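Two Arms for the Kitchen Table
The Zitora kit is sold to small food businesses. Our reviewer spent one Saturday with it in Zorkthorpe.

When a company promises that its robot can handle food, I become careful. Food is soft, it rolls, and it has many shapes. The Zitora kit, which Bouchard began to rent out in September, has two arms, a camera and a training program called Ilivari. The rent is 175 dollars per week, and for this price one also receives a telephone line for help, open until 6 in the evening.

I asked to see the kit with things which do not have a regular form. The task was sorting and packing on a normal table, under the normal light of the workshop.

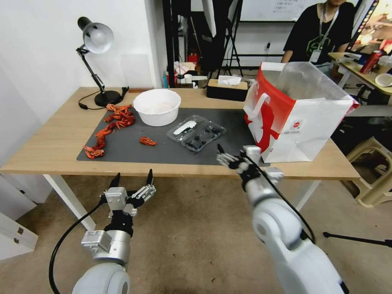 Crayfish on the mat, blueberries in their plastic box, and the two grippers at the front of the table.

Crayfish are a good test, in my opinion. The legs are thin and each one lies at a different angle, so the software must decide again every time where to put the fingers. Bouchard recommends 100 demonstrations for each new object, made by a person who guides the arms. I made 10 and my shoulders were already tired.

The manual is clear, but the chapter about calibration should come before the chapter about grasping. I also miss a simple way to exchange the finger tips. They are fixed with very small screws, and I lost one under the bench.

For a shop that packs the same product all day, I would choose a cheaper machine. For a kitchen where the menu changes often, one week of rent is a reasonable experiment.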